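The Denari Revision
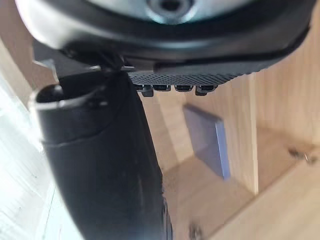
The wrist view on which the planner declined to proceed.

The Department of Motion Planning at Fletent received the report on Oct 15, 2023. It ran to four lines. Unit Zinley had been instructed to work inside a wooden cabinet, and had stopped.

The Department consulted the log. The perception module had found a black cylindrical object close beneath the gripper and had returned over 500 candidate paths. The planner, which was called Xaba and had been in service since February, had rejected every one. Under "cause" it had written a single word: neighbour.

No such code existed. The error table held 400 entries, and the Department read them all aloud, as procedure required.

A second request was submitted with the collision margin set at 10 millimetres. Xaba replied that the pale panel leaning at the back had been placed there with care, and that it did not wish to be the one to knock it down.

The Department considered this at length. The margin was restored - the word was entered in the table, beneath the last of the others - and Zinley was instructed to wait.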